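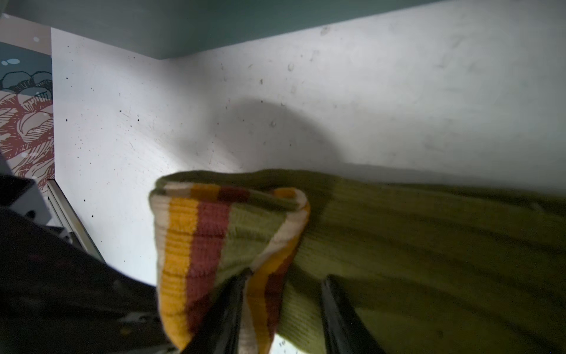
Page last changed: June

Against the Folded Cuff

The usual way to store a pair of socks is to lay one on the other, roll from the toe, and turn the cuff of the outer sock back over the bundle. The method is fast, the pair cannot separate, and the result can be thrown into a drawer from across the room. I used it for most of my adult life. My argument is that it is a poor method for ribbed knits, that the cost falls on the one part of the sock that cannot spare it, and that a flat fold in a shallow drawer is better on every measure except speed.

A ribbed fabric is made of alternating columns of knit and purl stitches. The columns pull toward each other at rest and open out when the fabric is stretched across its width. This is where the grip of a sock comes from. In many socks an elastic yarn is laid in at the cuff to assist, but the rib does a good share of the work, and in an all-wool sock with no elastic it does all of it. When a cuff is turned back over a bundle, it is held open at something well past its resting width. A foot does the same thing to it, but a foot comes out at the end of the day. A bundle in the back of a drawer may stay there from spring to fall.

Wool recovers from this better than cotton does. Cotton yarn has very little spring of its own, and a cotton rib that has been held open for a season will generally stay somewhat open until it is washed and dried. The elastic yarn has a different weakness: it ages under tension, and faster in warm places. A dresser against an outside wall that gets afternoon sun is warmer inside than most people suppose.

The striped cuff deserves separate mention. Green body, a few bands of cream, orange and red at the top: it is an old pattern and a good one, and it is also the construction in which a stretched cuff shows first. Each color change is a place where one yarn ends and another begins. In cheap socks the ends are left as short floats on the inside, and a cuff turned inside out over a bundle puts those floats on the outside, where they catch on whatever is next to them. I have lost two good pairs this way, both to the same wooden drawer front. A plain sock hides a slack cuff for a year. On a striped one the bands begin to wave, and the eye goes straight to it.

Color order is a minor point in favor of stripes. If the bands run in a fixed sequence, the cuff alone identifies the pair, and the sock can be stored with only its cuff showing. Plain socks in near-identical greens need to be matched by rib width and by wear, a slow job under a ceiling light.

The second objection to the bundle concerns the drawer. A rolled pair is a lump with a height of its own, and lumps do not pack. A drawer filled with them is partly filled with air, and the pairs at the bottom can be reached only by moving the pairs at the top. The ones on top are worn and washed and returned to the top. I once emptied a drawer that I believed was in full rotation and found that the lower layer had not moved since the previous winter.

I measured the difference in my own dresser, a Nuttall three-drawer unit with white interior panels. The sock drawer holds the same pairs in two ways: bundled, they came level with the rim and the drawer would not close without pressing down. Folded flat in thirds and stood on edge, they left a gap at the back wide enough for gloves. The flat fold also allows every pair to be seen from above at once. I do not offer this as a laboratory result. Sock thickness varies, and a drawer full of thin dress socks would show less of a difference than mine did.

The flat fold is as follows. Lay the two socks together with the heels up or to one side, whichever lies flatter. Fold the toe to the middle of the leg. Fold the cuff down to meet it, then fold once more if the sock is long. Do not turn anything inside out. The packet will stand on its edge if the drawer is reasonably full. In a half-empty drawer it will fall over, and a divider is needed.

On dividers I have less patience. Flolteo sells a honeycomb insert and Tresik a set of spring-loaded slats, and I have owned both. The honeycomb cells are sized for a rolled pair, so they enforce the habit I am arguing against. The slats work, but they press outward on the drawer sides, and in a drawer with a thin bottom panel they eventually creep. A strip of stiff cardboard cut to the depth of the drawer does the same job. Mine has been in place for 3 years and has bent slightly at one corner.

There is also the question of cleaning. A white interior shows everything: scuffs, specks, small round stains, gray smears along the edges. Owners of white furniture complain about this, and I think they are wrong to. Lint and grit collect inside a dark drawer just as readily, and a dark drawer simply does not report them. Grit is worth knowing about, as it works into the rib and wears the yarn from between the stitches. When I changed over to the flat fold I took the drawer out, vacuumed the corners, and wiped the panels with a damp cloth and a little dish soap. Some of the marks came off and some were in the finish. The ones in the finish do no harm to a sock. Let the panels dry fully before anything goes back in – overnight is enough.

The case for the bundle should be stated properly. It keeps pairs together under rough handling. A flat-folded pair dropped on the floor becomes two socks, and a household with small children, or one in which clean laundry travels down a flight of stairs in an open basket, may reasonably decide that this settles the matter. It is also the better method for a suitcase, where the bundle can be pushed into a shoe and will be undone within days. I bundle for travel and see no contradiction in it. The stretch is brief, and the cuff is washed soon afterward.

There is a middle course. Roll the pair from the toe and tuck only the last inch of one cuff under the roll, leaving the rest relaxed. The Flirbridge laundry leaflet that came with my dryer rack recommends this for wool. The pair holds together if handled gently. It still makes a lump, and it still wastes the drawer, but the rib is left at rest.

Time is the remaining objection. The flat fold is slower, and more so in the first weeks. With practice the difference shrinks to a few seconds a pair, and some of that is recovered in the morning, when a pair can be picked out by its cuff and put on without being unrolled. I would not claim that it is all recovered. What is bought with the rest is a sock that stays up for another winter or two, and at the present price of a decent wool pair I consider that adequate pay for the work.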